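How to Test Whether a Machine Can Do Your Laundry Chores

Can a machine put the washing in the basket yet? Sometimes. The answer depends a lot on how you ask, so this page sets out a simple test you can run on a bench. It was written for the Kindico workshop by Yuk-lan Chang and Horacio Leiva, and last changed on 2021-08-18.

What you need

A plain table with a clear top, a plastic laundry basket, and a few old clothes. Shirts and trousers are harder than towels, so use them. You also need the arm you want to test, or hand-held grippers if you are still collecting examples from people.

Step 1. Set the table

Put the basket to one side and leave it empty. Drop one garment on the table from chest height and leave it as it falls. Do not smooth it out. Most demonstrations start with a flat shirt, and no shirt comes out of a dryer flat.

Step 2. Do the job by hand first

Work with the grippers before you let the arm try. Pinch a raised fold, lift until the cloth is clear of the rim, move across and let go. You will soon find that a flat edge is hard to pick up with two stiff fingers. A ridge in the middle is much easier. 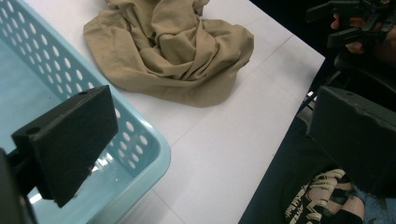

Go slowly near the rim. Sleeves and trouser legs hang lower than you expect, and a trailing one can drag the basket along. If that happens, note it as a fault and start again.

Step 3. Run the trials

We recorded over 1,000 hand-held trials before training, then gave the arm 300 of its own. Drop the garment afresh each time. Allow two attempts at the grasp, then stop the clock.

Step 4. Score it

Count a pass only when the whole garment is inside and the basket is still on the table. A sleeve left over the side is a fail. Baltasar Gallardo marks ours from the video, as the person running the arm tends to be generous.

What to expect

Our arm copes well with one garment at a time. It is poor with two that are tangled, and it cannot yet sort or fold. A person is still far quicker. We plan to repeat the test in November with wet clothes, which are heavier and cling together.

Contact the Kindico workshop | © 2021 Kindico | Back to top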